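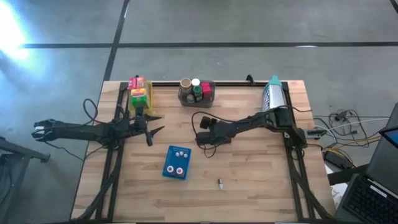 Butcher-block table, blue board up front, snack boxes in the bin at the back.

July 12, 2024. Table inventory and tidy, Clinthorpe room

Started with the back edge. Clear bin: two snack boxes, pink/yellow on top of green/yellow. Keep stacked. Tray next to it has the small stuff - tan cup, green bottle w/ white cap, red box, gray canister. Fine as is, label the tray 307. Tall silver bottle w/ teal cap is on the list as 775, tag was missing, wrote a new one.

Blue board: still no spare knobs. Munetti order was promised in December and never came, ask again. Part no. is 2401 on the old sheet, 3077 on the new one. Somebody pick one. Small white thing to the right of it - bulb? connector? Goes in the odds box untill it has a name.

Cables on the floor, right side. Black, white, yellow all in one knot plus the power brick. Needs velcro and twenty minutes. Not today.

Squeeze bottles go in the blue basket from now on, standing up, caps on. Dropper bottle belongs in there too. Grater goes back to the Hoarau shelf, it rolls kitchen stuff in with lab stuff and the list gets confusing.

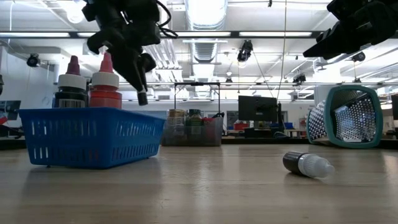
Drundstead added under my entry that the basket rule is ok but the squeeze bottles need contents written on them, in marker, and teh barcode doesn't count. Fair. Marker is in the drawer, will do it first thing tomorrow.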